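Home Files Card Contact

# Herkmont Class Log: data card

Timetable and attendance records from fitness studios in Warnach and Clidville.
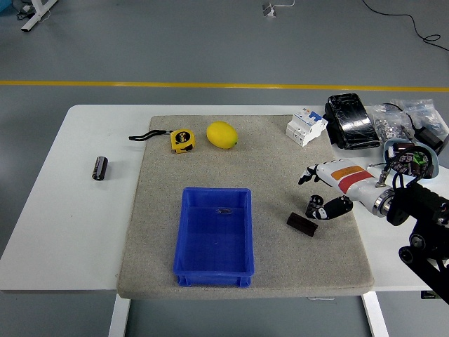
What does one row stand for?

A single class session, with studio, class type, start time and headcount. There are 400 rows in 2 CSV files — one per town. Blank headcounts mean no register was kept.

Maintainer: Settimio Barbieri

We use cookies to remember your settings. Accept

Comments

Piyumi Mollah: Row 19 has a spin class starting at 03:00. Typo?

Settimio Barbieri: Should be 15:00, will fix Wednesday.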